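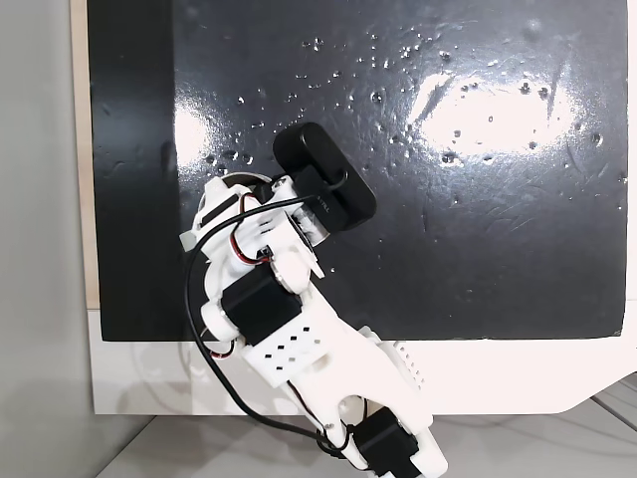

Perovskite solar cell stability

Perovskite solar cell stability is the ability of a perovskite solar cell to keep its power output over time under light, heat, moisture and electrical load. It is one of the main questions in the commercial use of these cells, which can be made at low temperature from solution but tend to lose output faster than crystalline silicon.

Causes of degradation

The light-absorbing layer in most cells is a metal halide perovskite containing lead, a halide such as iodide or bromide, and an organic or inorganic cation. Methylammonium lead iodide, the material used in many early cells, reacts with water and breaks down into lead iodide and other products. Oxygen combined with light also attacks it.

Heat is a separate problem. Methylammonium can escape from the film as a gas, even when the cell is sealed against water. Mixed compositions based on formamidinium and cesium hold up better and have replaced it in much of the later work.

Halide ions can move through the film when a voltage is applied or the cell is lit. This movement causes hysteresis in current-voltage scans and can corrode metal contacts. In films with both iodide and bromide, light may cause the two to separate into different regions, which lowers the voltage of the cell. Some of this loss is recovered in the dark, so results from cells kept under constant light are hard to compare with results from cells cycled between light and dark.

Encapsulation

Cells are usually sealed between two sheets of glass with a polymer layer and an edge seal, often butyl rubber. The sealing step has to be done at a temperature the perovskite can withstand. Encapsulation also limits the release of lead if the glass breaks.

Testing

Shelf tests store cells in the dark. Light-soaking tests keep them lit, commonly at or near the maximum power point - the voltage at which the cell delivers the most power. A common benchmark is 1000 hours of operation. The T80 lifetime is the time taken for output to fall to 80 percent of its starting value.

Hanan Semaan and Lina Salameh compared sealed and unsealed cells in the Kotis trial. The cells were held at 25 °C under constant light, with a planned run of 3000 hours and three cell compositions. The trial did not include outdoor exposure, and its results do not cover damage from daily temperature swings.

See also

Thin-film solar cell
Tandem solar cell
Ion migration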